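Last updated: 22 May 2023

Choosing a Gripper for Frame Handling: An Interview with the Altbridge Automation Laboratory

The Altbridge Automation Laboratory spent the spring comparing end effectors for the handling and wiring of light aluminum frames. The work was carried out for Bayram, a maker of equipment enclosures, and used two grippers: the Drirngate parallel model and the Plitus adaptive model. The head of the laboratory's handling group answered questions on the method, the results to date, and the decisions that remain open.

The group began in March with a written test plan. According to the head of the group, the plan was kept short on purpose. "We agreed on 3 tasks before any hardware was mounted," the head said. "The arm had to pick up a bare extrusion bar, place a cable clip, and follow a cable along a bar and release it at the corner. Each gripper performed every task under the same controller, with the same speed limits."

Asked why the arm and controller were held constant, the head referred to an earlier study in which both had been changed together with the gripper. The results of that study could not be separated afterward, and the laboratory did not publish them. In the present work only the gripper and its fingertip pads were changed. A full changeover, including calibration of the tool center point, takes 40 minutes and is recorded in the cell log.

The two products performed differently from what the data sheets had led the group to expect. The Drirngate model held bare bars firmly and returned to position well, but its flat pads had difficulty with thin cable. "It closes squarely and it closes the same way each time," the head said. "On a bar, that is what you want. On a cable, the pads tend to push the cable forward before they grip it." The Plitus model was more tolerant of a cable that did not lie straight. It was also slower to settle, and the operators found its force setting harder to adjust.

The laboratory has logged 2,000 grasp attempts in total. The head declined to give a success rate for either gripper until the records have been checked, noting that several early runs were made with worn pads and may have to be excluded.

Much of the discussion concerned the corners of the frame. A cable that runs easily along a straight bar has to change direction there, close to the bracket and to other fasteners. "The corner decides the cycle time," the head said. "The approach angle is limited, and the fingers have to open without touching what is already in place. We have spent more hours on that one motion than on the rest of the routine."

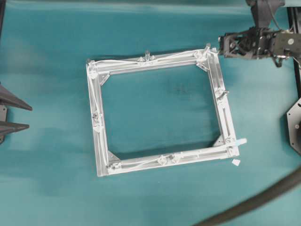 The gripper beside the upper right corner of an aluminum extrusion frame with white cabling.

Fabric was chosen as the work surface after trials on a bare metal table, where bars slid when touched. The head acknowledged that fabric brings its own difficulty, as folds can alter the height of a part slightly. The group now checks the height of the frame before each series.

On the question of cameras, the head stated that the present view is adequate for finding bars and brackets. Reflections along the metal channels remain a concern, and a change in lighting will be tried before any change of camera is considered.

Bayram will receive a written report with the complete grasp records. Asked whether the laboratory would recommend one product, the head was cautious. "If the customer wants bars moved, our answer is fairly clear. If the customer wants cable routed, we would ask for another round of tests with softer pads on the Drirngate unit. Those pads are on order."

This site uses cookies to measure traffic and remember your preferences. By continuing to browse, you accept our cookie policy.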